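Astero Two-Arm Workcell: Product Review
Interim Progress Report, May
Submitted to: Anas Semaan, Program Manager, Khasawneh Fund
Prepared by: Vasilis Kelmendi, Hisonthorpe Evaluation Office

1. Purpose of the review

The Fund has asked this office to determine whether the Astero workcell, offered by Reroria as a complete kit with a one-year service plan, is suitable for placement in the training centers it supports. The review covers installation, day-to-day operation on household handling tasks, and the quality of the supplier's service. This report covers the second period of work.

2. Work completed

Installation and acceptance checks were closed at the start of the period. Staff have since logged 2,033 task attempts on the kit. Of these, 1,736 were run with the standard task library supplied by Reroria and the remainder with tasks written at Hisonthorpe. Cloth handling accounted for 903 attempts, more than was planned, as the garment tasks proved the most sensitive to changes in arm speed and grip settings.

Two operators completed the supplier's training course. Both report that the course materials are clear on startup and shutdown but thin on fault recovery. We have asked Reroria for a revised chapter and expect a draft before the next report.

3. Service and support

Some 100 support requests were filed. Most were answered within one working day. Requests concerning cable routing took longer, and in two instances the reply referred to an earlier version of the arm mounts. The supplier has acknowledged the error and reissued the drawing.

Replacement gripper fingers were delivered on schedule. The price list for spare parts remains outstanding — we consider this a condition of any purchase recommendation.

4. Garment tasks

Trials continue with shirts and similar items laid out on the work surface, with both arms available to the operator. Basket placement is now being varied between sessions. 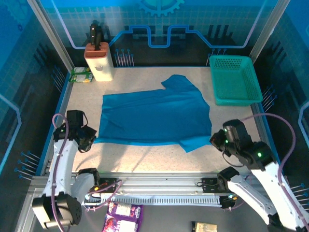
Figure 1. Astero workcell with a blue cloth between the two arms; teal basket at rear right.

Scoring of the garment trials is under way and results will be issued separately. No figures for task success should be quoted from this report.

5. Budget and next period

Spending is within the approved amount. A small transfer from travel to spare parts is requested and is set out in the attached budget sheet. Work planned for the next period includes completion of scoring, a second operator course, and a site visit to Reroria's service desk.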